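Review: Clotmont hand-held gripper, used to collect tube-handling demonstrations
September 2026

We bought the Clotmont to train a policy that sorts capped sample tubes. Before that we teleoperated an arm, and Maritza Ayala needed most of April to get a usable set out of it. With the hand-held tool she and Yaneth Quispe recorded 447 demonstrations in 12 working days.

The finger pads are soft enough to hold a small tube without much care, and they came off and went back on with no change in grip. The view from the tool includes both pads, and that mattered more than we expected. When we cropped them out of the training images, the policy closed too early on 3 of 20 test picks. With the pads left in, it missed one.

Weak points: fast wrist turns blur the pads badly, and we threw out a number of recordings for that reason. Clear tubes are hard for the policy to find, so it leans on the cap color. We have not tried caps it hasn't seen. The handle gets heavy after an hour.

The Baltton gripper costs less, but its trigger sticks and its software would not export in the format our training code reads. I would buy the Clotmont again for tabletop work with small parts. For anything heavier than a full rack, look elsewhere.
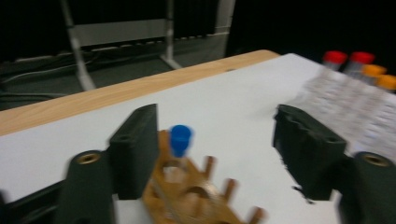
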